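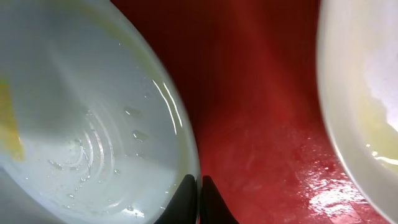

I am trying to find the correct version of the animated film Gatora, to watch it with my daughter, who is 8. I saw it in my childhood dubbed, and I remember that Nirum, the boy from the island, moves with his aunt to the port town Drallavport and at first has no friends in the school. The scene I remember best is the supper, where two white bowls stand close together with something shiny and red between them, same as the two white bowls here, and Nirum does not want to eat until the old sailor Gu tells him about the lighthouse. Now I rented the film and this supper is missing. After the school scene it goes directly to the storm. Is there a longer version, or do I mix it with another film?

Deming Zheng

You do not mix it. There are two versions. The long one was shown in cinemas and has the supper, the song of Gu on the stairs, and a longer ending where the aunt gets the letter. The short one was prepared for television, and most of the rental services have taken this one. The easiest check is the opening. If the film begins with the ferry at night, it is the long version. If it begins in the classroom, it is the short one – and then you will not find the supper anywhere in it.

The disc from August has both, but they are in the menu under "Languages", which is a strange place. Choose the original language first and after this the dubbing, otherwise it goes back to the short version.

There is a list made by fans with all the cuts. It has 1,051 entries, but many of them are only one or two seconds of the sea.
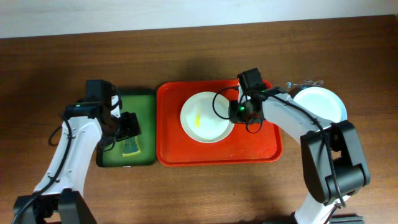
Does the long version have the same dubbing voices as the short one?

The voices are the same for Nirum and the aunt, but Gu has a different actor in the supper and on the stairs, as these parts were dubbed later. Children usually do not notice it. My son noticed, but he was 9 and had seen the short one too many times.

Qiuyue Tang

i have only seen it on tv and there was no supper. the book has it I think, in chapter 9. the storm is a bit scary for small kids, maybe watch this part before

seaglass_reader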